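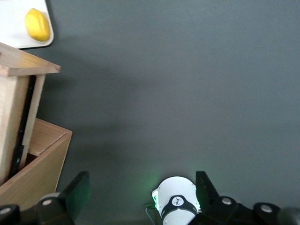

3. Where people keep the everyday stuff

Home | Issues | Authors | Search | Contact

I went into this part of the study thinking I knew what I'd find. My own kitchen has a junk drawer, my mother's kitchen has a junk drawer, so of course every kitchen in Nendau would have one too (it made sense at the time!). We mailed 2,000 short surveys and got 595 back, and then I read through the comments at the bottom of each one over a single very long weekend.

What jumped out was how often people wrote about trays. Keys, stamps, a lemon waiting for tea - if a thing gets used every day, it tends to sit out on something flat with a rim. Drawers came up mostly for things people were saving. Romaniuk calls this "slow storage," and I've borrowed the term, although I use it a bit more loosely and leave out closets. Figure 2 has both kinds of storage together, a small wooden cabinet with its upper drawer open and a tray just below the front of it.

Figure 2. Drawer and tray.

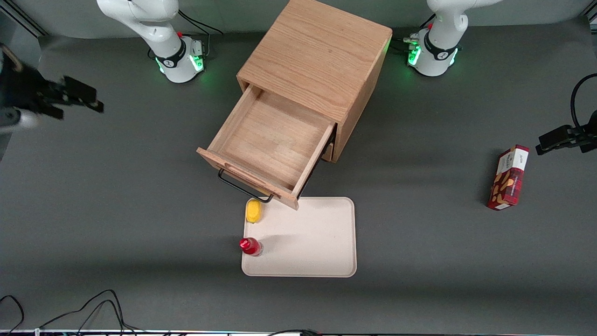

Banov, September

I did the home visits here, nine of them, all in the older streets behind the station. Orysia Yurchenko came along to translate and ended up asking better questions than mine, so a good part of what follows is hers. She started with "What did you look for last?" and people just took off talking. One couple disagreed for most of a Friday afternoon over where the scissors live.

The Flarnent scale, which scores a household's tidiness out of 100, didn't help me much. Two homes with nearly the same score had completely different habits, and I'll come back to that in Section 4 with the interview notes.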